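I met the budgeting coach from Konden at 8 in the morning, and she was already on her second coffee. Her clients are mostly parents, and she starts them all with chores and savings jars. "I opened my first account at Elard with $311," she told me, laughing. "I wanted 1,000 so badly!"

So what about kids who blow it all on day one? "Let them," she said — and she meant it. 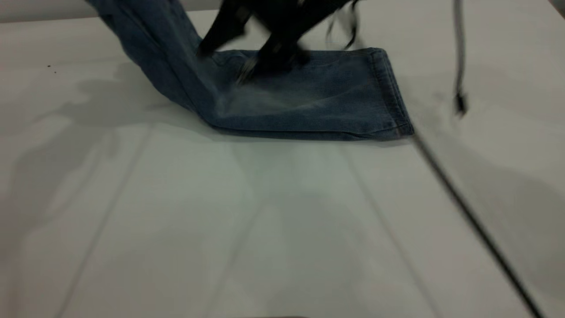
Her own son had to wait 3 weeks for his next allowance. "He sulked, sure. Then he asked me how interest works."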